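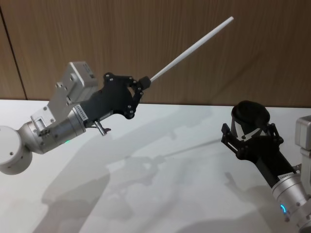
Bumport: a list of cups, pots and the long thin things that go in them

README

Hello! Bumport is a plain text list of desk and worktop cups and what people keep in them: rods, pointers, paintbrushes, knitting needles, chopsticks, rulers, the odd wooden spoon. I started it because I was trying to sort out my own work table and couldn't find anything written down about which cup suits which stick (I did look, and all I found was adverts). So I began typing things into a spreadsheet, and it got a bit out of hand.

There are 2,000 rows in this version. I'd like to get to 3,000 by the end of March, but I said that last year too.

What's in the folder

cups.csv -- the main list, one row per cup-and-stick pair
words.txt -- the names I use for things, with the ones I've given up on at the bottom
changes.txt -- what I fixed and when, not very tidy
old/ -- the first version from when I lived in Sirkutville. Please don't use it, the heights are in inches in one half and centimetres in the other and I can't remember where it swaps over.

The columns

Each row has 5 columns:

cup -- shape and colour, as in "cylinder, black". If it tapers at all I call it a tumbler, and if it has a handle it's a mug.
stick -- what goes in. "Rod" means straight and the same thickness all the way along. If one end is for holding, it's a pointer or a wand, and yes, I've gone back and forth on those two a lot.
surface -- what the cup stands on. White table tops come up over and over because mine is white and so is everybody else's at the club in Undora.
fit -- snug, easy, leans or tips (more on those in a moment)
remarks -- anything at all. Some of these are long, sorry!

About the fit words

Snug means the stick stands nearly upright and you need a bit of a tug to get it out. Easy means it drops in and rests against the rim. Leans means it sits at such a slant that it gets in the way of your sleeve. Tips means the whole cup goes over, and there are more of these than I'd expected, nearly all of them long light cups with something heavy and metal stuck in them.

I did have a fifth word, "wobbles", and dropped it. Half the wobblers were the table's fault.

How I fill in a row

I put the cup down first, empty, on the surface it normally lives on. Then I lower the stick in blunt end first and let go. If it has a rounded tip I note whether the tip was up or down, as rounded ends slide about on a shiny base and flat ones mostly don't. After that I give the table a gentle knock with my knuckles and write down the word. No second goes. If I took second goes I'd still be on the first shelf.

For dark cups I put a light behind me, otherwise I can't see where the end has landed. A white rod in a black cup is lovely to work with, I wish they were all like that. Brown pencils in a brown pot are the worst, especially with a wood-look wall at the back of the table, and I've got a few rows where the remark just says "think so".

Things that are wrong with it

Too many pencils. Hardly any bamboo. Spaghetti jars are in there and probably shouldn't be, but I measured them so they're staying. There are 5 rows marked Ristić, which is the name painted on the bottom of a set of jars I was lent, and their colour is down as "sort of green" in every one. If you want to sort by colour you'll have to fix those by hand.

I also never wrote down the weight of anything before the second notebook, so a blank weight in the remarks doesn't mean the thing was light.

Using it

Help yourself. Print it, chop it up, put it on a classroom wall, whatever you fancy. I'd like it if you kept the name Bumport on it somewhere -- that way people can find the newer version. If you send me rows, please stick to the words in words.txt and leave the fit column blank if you're not sure. I'd much sooner have a gap than a guess.

Last tidied Feb 12, 2018. Next job is the umbrella stands.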